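# Bin Cell Attendant, Returns Hall – Vendley, Mindik site

Two positions, permanent, full time. Early or late shift by agreement.
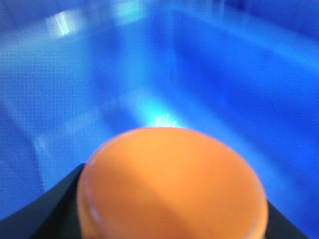

Vendley repairs and resells household goods and toys for retailers. The Mindik site takes in returned items, sorts them, checks them and sends them on to repair, resale or recycling. Until last January all sorting was done by hand at long benches. We now run 3 robot cells that pick single items out of blue plastic bins, and a fourth will start up this spring. The new positions are for the cells.

## What has changed

The benches had people standing in one place for most of a shift, reaching into bins and lifting items out one at a time. The arms now do most of that reaching. What they leave to people is the part that needs judgment: items that are tangled, broken, leaking or packed so tightly that a gripper can't get hold of them, and items that the system can't identify.

Sorters who wanted to stay on the benches have stayed. Four moved to the cells and were trained here on paid time. Two others went to the repair room. The sorter grade and the cell grade are separate, and cell work is paid one step higher.

You should know that the work is different in ways that not everyone likes. There is less lifting and more watching. The cells set a steady pace, and you will be asked to deal with stops as they come up. There is also less talk than at the benches, where people work side by side. Attendants change cells at the midshift break, and nobody covers more than 2 cells at a time.

## What you will do

- Load and clear bins, and take out anything that shouldn't go to an arm (glass, liquids, loose batteries)
- Clear dropped or stuck items after putting the cell in safe stop
- Sort by hand whatever the arms reject
- Clean and check the fingers at the start of the shift, and swap worn ones
- Write down each stop and its cause in Gestbridge, our shift log
- Tell the shift lead when a kind of item keeps failing

A cell handles up to 500 items in a shift, depending on what comes in. Attendants are not rated on that number. The logs are used to decide which items go to the cells and which go back to the benches.

## What we ask for

You need to be able to stand and walk for most of a shift, lift a full bin with a partner, and read and write short notes in English. Good color vision helps with the status lights, but each light also has a text display.

Experience in a warehouse, a laundry, a kitchen or on a production line is useful. You don't need any background in robots or programming. Fault repair inside the cabinets is done by the maintenance team under Antoniuk, and attendants do not open them.

## Training

The first 4 weeks are spent alongside an experienced attendant. Week one is at the benches – you need to know the goods before you can tell when an arm is handling them badly. After that you work on a running cell with your partner, and you sign off on safe stop and restart before you work one alone.

## How to apply

Send a short letter or fill in the paper form at the front desk. Please say which shift you prefer and whether you would like to see the hall first. Visits are at 2 p.m. and take less than an hour. Wear closed shoes.

Current bench staff can apply by speaking to Beryl Haworth in the returns office. Internal applicants keep their seniority and may go back to the benches within the first 3 months if the cell work doesn't suit them.

Questions about hours, pay steps or access to the building also go to Beryl Haworth. Applications stay open until both positions are filled.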